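Remberg Cotton Hand Towels, Trimmed Edge

Sold singly or in sets of 3
Colours: pale pink, light green, beige, light blue, mint

The Remberg is a small cotton towel for the kitchen, the cloakroom or the bathroom basin. It is light enough to fold down to a tidy pad and large enough to dry a sinkful of washing-up. We have stocked it at our Warkbridge shop for several years and it is still the towel most people come back for.

Please read the notes on shrinkage and edging before you order. Most of the returns we get are down to one or the other.

What you get

Each towel is a single piece of woven cotton with a pale trim. The trim differs with the colour, so if you want a matching set, order all the towels in one colour. If you are happy with a mix, choose "assorted" at the checkout and tell us in the order notes if there is a colour you would like left out.

Every towel has a hanging loop sewn into one short side. The loop takes an ordinary cup hook or peg. It will not fit over the large knobs on some older range cookers.

The towels come folded in a paper band with no plastic. Sets are banded together.

Size and weight

Width: 40 cm before washing
Length: 60 cm before washing
Shrinkage: up to 3 per cent in length over the first few washes, less in width
Composition: 100 per cent cotton, including the trim

The beige towel has a textured weave and feels a little thicker in the hand than the others. It takes longer on the line as well. The difference is small, but customers have asked us about it, so it is noted.

Washing

Wash the towels once before you use them. New cotton carries a finish from the mill and will push water about until that has gone.

Wash at 40 degrees with similar colours. They can go up to 60 when they need it, though the pink and the green will fade sooner if you do this every week. Do not use fabric softener. It coats the loops and the towel stops drying properly. If you have already used it, two washes with no softener will usually put things right.

Tumble dry on low or hang outside. Pull the trimmed edge straight while the towel is still damp and it will not need ironing. If you do iron, keep to the middle and go gently near the trim.

Small snags can be cut level with sharp scissors. Do not pull them.

Labelling

The paper band includes a small white label which can be tied or stitched on. Holiday lets and guest houses use these to mark towels by room or by job. A laundry pen works well, and an ordinary biro does not. Write on the label before you attach it, and let the ink dry overnight before the first wash. Labels are also sold on their own in packs of 20.

Folding and storage

Fold in half lengthways, then in half again the other way, with the trim on the outside. Stacked like this they sit well on an open shelf — the edges show and you can find the colour you are after without pulling the pile apart. For a narrow drawer, fold into thirds and stand the towels upright.

Put clean towels at the bottom of the pile so that they all get the same wear.

The pastel colours go with our Gape oval plates, sold separately, and plenty of people buy the two together.

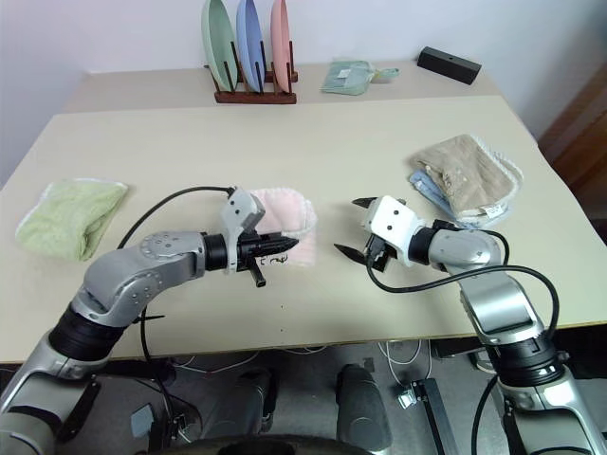

Delivery and collection

Orders placed before 2 pm are packed the same day. We send towels by second class post unless you ask for something quicker. Up to three towels go through a standard letterbox, and larger orders go by parcel.

You can collect free of charge from Warkbridge, or from our counter at Udton. Choose the shop when you order and wait for the email before you set off, as Udton does not keep every colour.

Returns

Unwashed towels can be sent back within 19 days of delivery for a full refund. Keep the paper band if you can. We cannot take back a towel that has been washed unless there is a fault in the weave or the stitching. In that case, send us a photograph of the fault and we will replace it.

Trade orders

We supply cafes, holiday lets and small hotels. Trade prices start at 20 towels, in any mix of colours. The largest order we can fill in one go is 2,000, and for that we need six weeks' notice. Mint is dyed in smaller batches than the rest and the shade can vary slightly from one batch to the next, so order all you need at once if the match is important.

The next delivery of mint is due in June.

Page last updated 10 May 2022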